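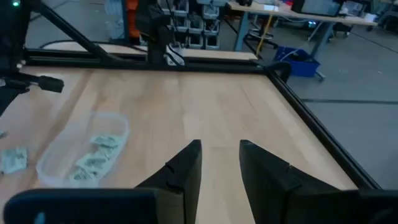 一款不催你的待办应用，和它那位很爱催人的设计者

Flodar 的手机版有一个按钮，上面写着“算了”。按下去，那条待办事项就会从清单里消失，没有撒花，没有扣分，也没有一只卡通动物用失望的眼神看你。莱奥妮·福克纳（Leonie Faulkner）为这两个字跟同事吵了整个八月。

“有人想叫它‘稍后再说’，有人想叫它‘归档’。”她说，“我问他们，你上一次把东西归档然后又回去看，是什么时候？没人答得上来。那就叫算了。”

我们约在一个星期二的下午见面。她迟到了四十分钟，理由是忘了把这件事写进自己做的应用里。坐下之后她又补充说，写进去大概也没用，因为 Flodar 默认不发提醒。

在一个恨不得每隔一刻钟就震你一次的行业里，做一款不发提醒的提醒软件，听上去像开一家不卖面的面馆。福克纳不喜欢这个比方，她认为自己卖的是面，只是不往客人嘴里塞。

她以前就是塞面的那一方。加入 Flodar 之前，她在一家名叫 Clavine 的公司做了几年“唤回”，也就是让已经不想用这个应用的人重新打开它。她的代表作是一条推送：“你的清单很想你。”发出去之后打开率漂亮得很，卸载率也很漂亮，不过周会上只汇报前一个。

“我母亲给我打电话，”她说，“问我是谁的清单在想她。她以为是诈骗短信。我说妈，那是我写的。她沉默了一会儿，说那你还是别写了。”

Flodar 的团队很小，小到每个人都要回客服邮件。后台主要由福尔维奥·内格里（Fulvio Negri）一个人写，他对“智能”二字有着近乎生理性的反感。产品刚立项时，投资方希望加入自动排程：应用观察你的习惯，猜出你几点最有精神，再把任务填进去。内格里照做了，先拿自己试了两个星期。

“它发现我每天晚上十一点之后效率最高，”他在电话里说，声音听上去并不像一个有效率的人，“于是它把所有事情都挪到了十一点之后。我效率最高是因为我白天什么都没干。它学得很认真，学会了我的毛病，然后替我安排好了。”

自动排程现在还在，藏在设置的第三层菜单里，名字改成了“让它猜”。打开时会弹出一句话：猜错了请不要怪自己。据内格里说，打开过的人里有一半当天就关掉了，他对此相当满意，甚至有一点骄傲。

手机版的测试找来了300个人，公司没什么钱，报酬是一年的免费使用权。福克纳承认，对于一款当时还会把周日弄丢的应用来说，这份报酬有点像惩罚。弄丢周日的问题拖了很久，原因是一周从哪天开始这件事，世界各地的意见不太统一，而代码里有两个地方各执己见。有位测试者写信来说，没有周日的那几周是她今年最轻松的日子，请问能不能保留。

最长的一封反馈来自菲德利娜·格拉哈莱斯（Fidelina Grajales），一位自由译者，清单上有67件没做完的事。她把每一件都附了说明，包括为什么没做、打算什么时候做，以及为什么多半还是不会做。福克纳把这封信打印了出来，开会时常常念。 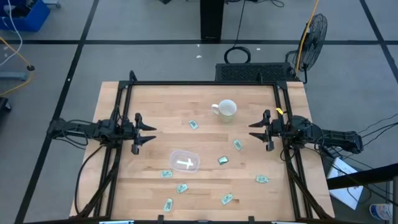

念得最多的是关于牙医的那一段。格拉哈莱斯说，她把“约牙医”从一个应用搬到另一个应用，一共搬过五次家，每搬一次都觉得自己已经为牙齿做了点什么。福克纳说，整个行业的秘密都在这句话里了：人们喜欢整理待办事项，因为整理的时候可以不去办。

“所以我们不做导入功能。”她说，“你想把旧清单搬过来，就得一条一条自己打字。打到第二十条，你会开始问自己，我真的要学冰岛语吗？”

这个决定在应用商店里为他们赢得了不少一星评价。我念了几条给她听，她听得津津有味，还纠正了其中一条的错别字。有一条说：“连导入都没有，开发者是不是懒？”她说这条写得最准，她打算放进官网首页。

我问她，不催用户，不导入，功能又往深处藏，那靠什么赚钱。她喝了一口水，说靠订阅，每月收一点，交不交随意，不交就不能在两台设备之间同步。付费用户刚过1,000人，房租够了，咖啡要自己带。她还说，有一阵子他们考虑过广告，样稿都做出来了，卖的是一种专注力软糖，排在“给父亲回电话”那一条的正下方。内格里看了一眼，转身去修周日了。

最难对付的其实是平台。手机系统很愿意替所有应用发通知，一款应用若是从不开口，系统反而会起疑，过一段时间就提示用户：您很久没有使用某某应用，是否要移除？也就是说，Flodar 自己不催人，系统替它催，而且催的是让人把它删掉。

“你说这冤不冤。”福克纳说。她的办法是在应用里加了一个小组件，摆在主屏幕上，只显示一件事，字很大，颜色很淡。看见了就看见了，看不见也不会变红。小组件由浅井町出身的水野芙美子（Fumiko Mizuno）设计，她在另一座城市远程工作，和福克纳至今只见过两面。初稿里其实有一个红点，她自己盯了一个下午，觉得心慌，就删了。

“红点是一种很没有礼貌的东西，”水野在邮件里写道，“它不告诉你是什么事，只告诉你有事。”

这封邮件的末尾附了她的工作时间，以及一句请不要在周末回复。福克纳是在星期六回复的。

这就要说到她同事们不太愿意署名谈的部分了。设计出全行业最不烦人的软件的人，平时每天要发四十来条消息催进度。我向她求证，她先是否认，接着打开聊天记录数了一遍，抬头说是40条整，其中有几条是表情，不应该算。内格里的应对办法是把她的对话设为静音，每天中午看一次，他管这叫“在生产环境里使用我们的理念”。

“他静音我？”福克纳问。我说这是他自己讲的。她想了想，掏出手机，给他发了一条消息。

接下来的计划，她讲得很克制。桌面版会有，时间未定。手表版不会有，她觉得手腕离人太近了。一家叫 Furnival 的公司来谈过合作，想把 Flodar 装进办公套件，让主管可以查看员工按了几次“算了”。会谈进行得很客气，对方还带了点心。点心吃完，事情也就谈完了。

比较确定的是一项叫“旧事”的新功能：凡是在清单里躺了一年以上的条目，会被单独放到一页上，旁边写着它躺了多久。起初福克纳担心这又是一种变相的羞辱，拿去问格拉哈莱斯，对方回信说她很喜欢，像在看相册。她的牙医还在上面。

临走前我请她给我看看她自己的清单。她犹豫了一下，把屏幕转过来。上面有三条：买灯泡，回邮件，还有一条只写了一个“那个”。

“哪个？”我问。

她看了半天，按了“算了”。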